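To: equipment-planning list
From: Magdolna Szalai
Subject: Re: Second arm for the kitchen bench, budget request

Dear colleagues,

Thank you to Teodoro for setting out the request so clearly. My comments on the purchasing side follow his text.

Teodoro Valdovinos wrote:
> The kitchen bench at Sturkgate is booked well past what one
> arm can carry. We ask that a second arm and a spare
> gripper be entered in the plan for the coming year. Kolard
> has quoted 19 weeks for delivery, so an order placed after
> December would miss the summer work. We would also like
> to replace the fingers on the present gripper. Could
> Purchasing say which of these can go forward now?

The finger replacement can go forward now. Kolard lists the set at $892, which is below the limit for a single signature, and Araceli Quintero has agreed to charge it to the maintenance line. Please send her the part number.

The second arm is a larger matter. The planning group will want to know what the bench handles before it compares quotes, and members who do not visit Sturkgate may find these two views useful when they read the specification.
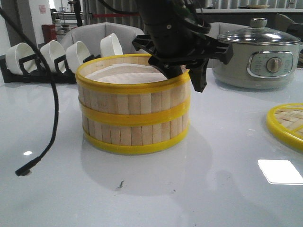
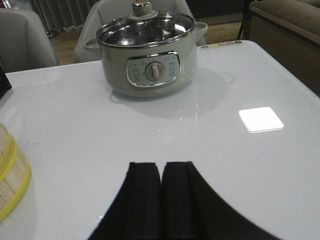
Kitchen bench, Sturkgate: gripper at the steamer basket (first) and facing the electric pot (second).

Three points need an answer before the request is entered.

1. Finger opening. The draft asks for an opening of 100 mm. Kalik offers 60 mm as standard and charges extra for the wider model. If the wider opening is needed only for lids, please say so, as a separate lid tool may cost less.

2. Cabling. The quote from Esquivel includes a cable set and the quote from Kolard does not. Yatziri Maldonado has asked both firms to price the same list of items, so that the totals can be compared fairly. She expects the revised figures before the next planning call.

3. Service. The present contract covers one arm at one site. Adding a second arm partway through the term would reopen the whole contract. Yhon Palomino is checking whether the start date can be moved to match the renewal.

Kitchen items such as bowls, racks, steamers and pots should not be included in the equipment request. They are bought from the supplies account and do not need approval from this list.

Replies on the first point should come to me directly, with a copy to Yatziri. I will circulate the revised request once all three items are settled.

Regards,
Magdolna Szalai
Equipment Planning and Purchasing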